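Skerkeck Works

Skerkeck Works is a former packing and sorting plant on the eastern side of Wollusdale. It was built for the Mahmoudi company, which prepared dried fruit and nuts for shops in the region.

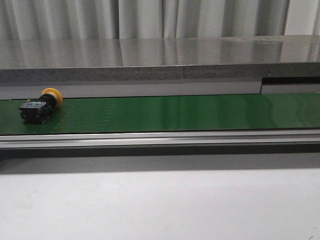

The plant stands on the site of an older grain store, of which only the north wall remains. The company chose the place for its nearness to the canal, but the goods came mostly by road, and the small landing stage was hardly used.

In its first years the plant had 28 workers, and sorting was done by hand at long tables. Belts were brought in later, when the company took over its smaller rival Sondel. At the highest point 89 people were employed, many of them only from September until the end of winter. The working day started at 6 a.m., and a bus from the town was paid for by the company.

Aminu Dauda, who managed the plant for 20 years, opened a canteen and an evening school in the building. The school taught reading and book-keeping — it was open also to people who did not work there. Its lessons continued for two years after the packing had stopped.

The main hall is a single-storey building of red brick with a saw-tooth roof. The windows face north, so that the sorters had even light. The offices are in a separate house by the gate, and are now rented as flats.

The name Skerkeck is older than the plant and belonged first to a field. Its meaning is not certain. Local writers connect it with a word for stony ground.

See also: Wollusdale; Food packing; Saw-tooth roof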